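Share 4 Comments 0

4.2 Does the simulated suite tell a buyer anything?

Trummont sells its kitchen and bath package on the strength of the Jisach simulator. The brochure says a two-finger gripper trained there is "ready for the home," and the price assumes that this is true. We licensed the package in November and ran 900 simulated episodes with the settings the vendor ships, then another 300 with the lighting changed. We are not convinced.

The first problem is what counts as success. The package scores an episode by the final position of the target object and ignores how the arm got there. A policy that drags a bowl along a counter and one that lifts it cleanly get the same mark. Wiroj Ratanaporn raised this with the vendor and was told that a path score is planned. No date was given.

The second problem is the rooms. Tile and wood textures repeat from one layout to the next, and shadows fall in hard steps that we have not met in any real kitchen. A policy can learn to lean on such things. When we moved the light, the Koyama baseline lost more ground than the vendor's own policy, which makes us wonder how much of the reported lead comes from knowing the house style. Andorel's competing kit has the same weakness, though its manual at least admits it.

Third, the view from behind the gripper leaves out a good deal of what the arm would need to know. Objects sit at the border of the view or beyond it, and the fingers hide part of the work surface.

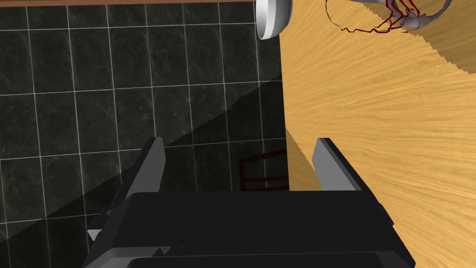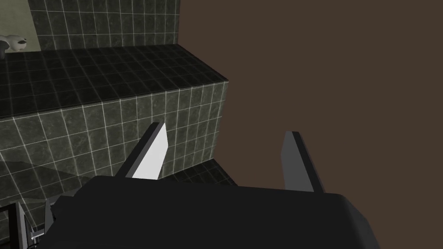
Figure 3. Gripper views rendered in simulation. The fingers are open and hold nothing in either view.

The vendor's answer to all three complaints is more episodes. We tried that too. Adding 600 to the training set raised the score on the shipped layouts and did nothing we could measure on the relit ones. A buyer who plans to stay inside the simulator may be content with this. One who has a real sink to deal with should ask for hardware trials before signing, and should ask who ran them. We asked twice and received the brochure again.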